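4.3 Was von der Arbeit übrig bleibt

Im Wohnheim Sernstead übernimmt das System Randier seit Mai die Bodenreinigung der Flure. Der Einführungsplan sah vor, dass die Beschäftigten dadurch »Freiräume für höherwertige Tätigkeiten« gewinnen. Auf Nachfrage, welche Tätigkeiten gemeint seien, verwies die Projektleitung auf den Einführungsplan.

Unsere Interviews zeichnen ein bescheideneres Bild. Die Flure, früher der ruhige Teil der Schicht, sind weggefallen; geblieben sind die 29 Zimmer, und zwar alle. Dalia Vanags, seit Jahren in der Hausreinigung, vermisst vor allem den Flur im zweiten Stock: »Da musste ich an nichts denken. Jetzt denkt dort die Maschine an nichts.« Hinzugekommen ist das Quittieren von Störungsmeldungen, im Untersuchungszeitraum 345 an der Zahl. In der Stellenbeschreibung kommt es nicht vor, im Arbeitstag durchaus (vgl. Sakalauskas und Butkienė, Abschnitt 2).

Dass gerade die Zimmer Handarbeit bleiben, überrascht nur auf dem Grundriss. Ein Flur ist ein Rechteck. Ein Zimmer hat Teppiche, Kabel und Bewohner mit eigenen Ansichten darüber, wohin beides gehört. Die Leerung der Abfalleimer, im Angebot des Herstellers als Nebenaufgabe geführt, verlangt bei jedem Eimer eine neue Entscheidung über den Weg dorthin (Abb. 3).

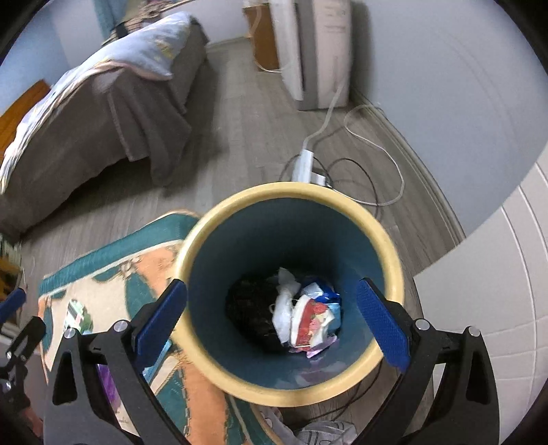
Abb. 3: Abfalleimer mit wenig Inhalt, dahinter Steckdosenleiste und lose Kabel auf dem Boden.

Im Zeitmodell von Zisturow ist für diesen Vorgang ein fester Wert hinterlegt. Shona Galbraith, die den Dienstplan schreibt, rechnet inzwischen mit einem eigenen.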